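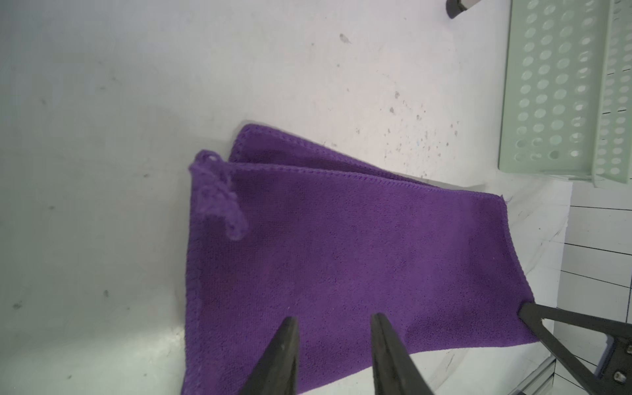
Linen and Towel Project - Progress Report to the Farer Fund
February 2021
Posted by the Simiyu House office
2 comments | 4 shares

This report covers the second stage of the grant for towels and bedding at Simiyu House. The first stage paid for shelving and was reported on separately.

Purchasing

The full order of bath towels and hand towels came from Driltetti in January. We went with microfiber over cotton for the bathrooms. It takes less room in the dryer and on the shelf, and the price let us stay inside the budget line. The order came to $900, including delivery. Bed sheets are being bought from Fimer and have not been delivered yet. The supplier has moved the date twice and we have asked for a firm one in writing.

Colors

Each floor now has its own color. Purple is for the upstairs bathrooms. The ground floor keeps the older white cotton towels until they wear out. Sorting after the wash is quicker this way, and fewer towels end up on the wrong floor. The purple ones are washed separately for now.

Folding and storage

Towels used to be rolled, stacked or just pushed in, depending on who was on shift. We have settled on one fold for the bath towels. The towel is laid out on the white table in the laundry room, smoothed by hand, and doubled over with the hems running the same way. It is then folded again to the width of the shelf. The hanging loop is tucked in last - left out, it catches on the wire shelving when the stack is pulled forward.

The written instructions are taped inside the linen closet door. New staff go through them on their first shift. Hand towels are folded in half and half again.

Problems

The hanging loops are the weak point of these towels. A few have started to fray at the ends, and in one batch the stitching had pulled loose. We have sent that batch back to Driltetti and have been promised replacements at no charge. The hems are holding up well so far.

The dryer on the ground floor was out of use for nearly two weeks in January. Washing went to the laundromat during that time, and the cost was paid out of our general budget, so there is no charge to the grant.

Next steps

- Receive and label the bed sheets from Fimer
- Check the replacement towels and put them on the shelves
- Buy a second folding table if the remaining funds allow it
- Send final receipts with the closing report

We are not asking for any change to the budget at this point. If the sheets are delayed again, we will write to ask for an extension of the end date.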